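Sorting the gray bin

30 December 2021

The deep gray bin came from Cikeck in October and has been the catch-all for small items ever since. I set aside part of Thursday to decide what stays in it. Sloping walls are good for reaching in, less good for storage – everything migrates to the floor and stays there.

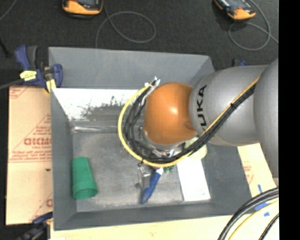 Gray bin, green cup on its side at left.

Tapered cups are a poor fit lying down. They roll in an arc and take up more floor than they need. I now stand them rim down along one wall, 2 or 3 at most.

The scuffs on the floor don't bother me. I tried a Pidholm liner in the last bin and it crept up at the corners within a week. Next job is the Trutier drawer, which has the same problem with spoons.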